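Can a robot do the chores yet?

September 20, 2018

My sister asked me when she could stop doing her own washing-up, so I spent an afternoon reading and another one asking Marion Pollock, who worked on packing lines at Drummond before she moved into robotics. The short answer is not yet.

Arms are the easy part. Firms have been buying good ones for years. Hands are harder, and most of the wiring seems to end up there.
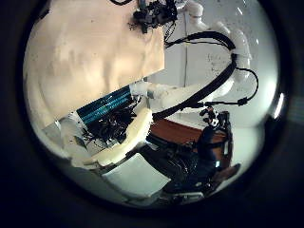 Clearing a table

Wiping a bare table is fine. Put a vase of flowers on it and the job changes. Petals move when touched, shiny metal confuses a lot of depth sensors, and one bad nudge means a wet floor.

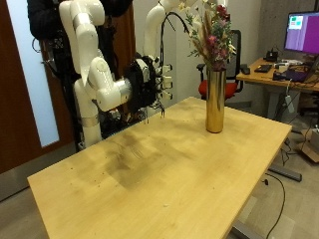
Moving about the house

Marion reckons a fixed arm at Jesness can shift 700 parts in a shift and drop 5 of them. The parts are all the same and arrive in the same place. My kitchen has never managed that.
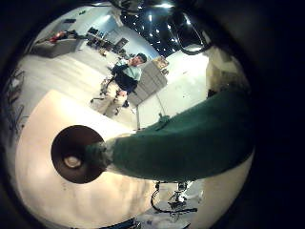 I keep coming back to price. The Nikach arm I looked up in January was 4000 pounds without a hand, and I could pay for a lot of cleaning with that. Then there is upkeep. A fabric sleeve like the green one on that forearm is one more thing to wash, and I would want to know who does it.

Soft things are the other problem - towels, toys, anything that changes shape when you pick it up. Marion once logged 653 tries at folding a tea towel and called the results mixed. 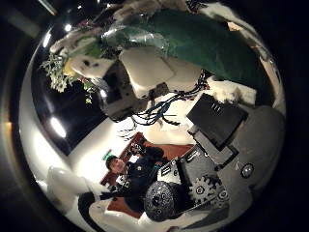
She thinks sorting will come before folding, and that shops will get it before homes do. Rerkorura is meant to be trying shelf stacking next. I'll write again if I hear how it goes. My sister has bought new rubber gloves.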